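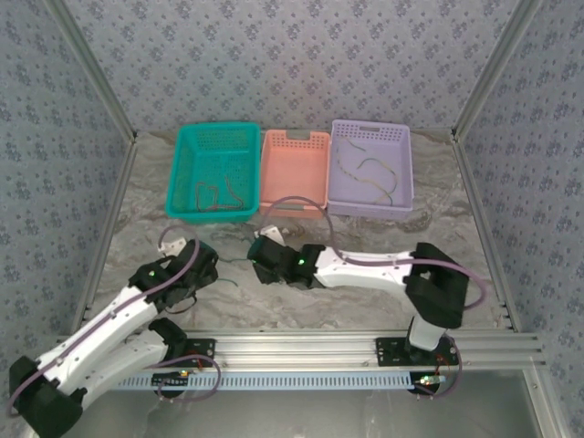 Don't you have to take the arms off the rail to change those cables? A reader asked me that under the last gallery, and I started typing a reply and it got so long that I figured it might as well go up as its own page!

Search the site Go
Share 20

The short answer is no, you don't. Doveck (our two-arm cord sorting cell, up on the second floor in Bistetbridge) has both arms on one aluminum rail, each on its own black base plate, and I do nearly all of the looking after with them bolted right where they are. The plates only come loose if I'm moving a base sideways, and then I have to redo all the positions for that arm, so I put it off as long as I decently can.

The purple cables are the part I fuss over most. They run along the outside of the links with a big loop at the elbow, and the loop wants to be bigger than you'd think. I made mine snug the first time and the connector at the wrist started dropping out every time the arm reached for the far basket. It took me a whole evening of blaming the software before I wiggled the plug. So now I swing each arm by hand through its full reach, power off, and watch the loop the whole way – if it goes tight anywhere, I feed some more through from the base end and try again.

I swap the cables every 2000 cycles whether they look tired or not. Poulain sells them in short packs and I keep a few in the drawer. The swap itself takes me 20 minutes an arm, and that includes hunting for the small hex key. Start at the gripper end, work back down toward the plate, and take a picture of the routing before you unplug anything (I have skipped this and regretted it).

Once the new cable is in I home both joints, then run the pick test with the cords heaped in front of the baskets, slow speed first.
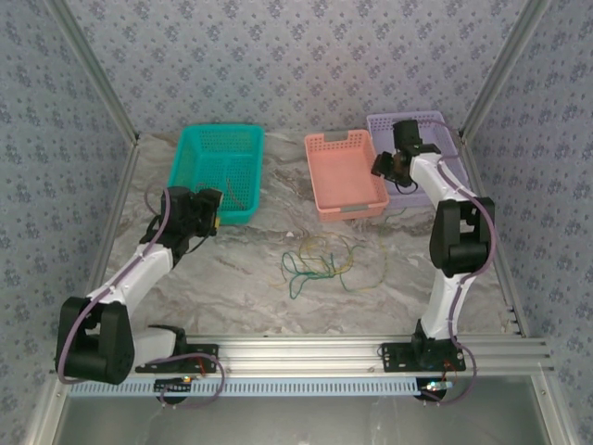 If the slow run goes fine I bring it up to 100 percent and leave it going over lunch. I go back afterward and check the gripper screws, which like to back out a little after a fast run, and I wipe down the rail while I'm there. The slotted duct along the front gets a quick vacuum too, with the brush end, well away from the little boards.

I'll be doing the same job on Woveck in April. It's the older cell and the elbow housings are a pain to get into, so expect more grumbling and a lot more pictures.

3 comments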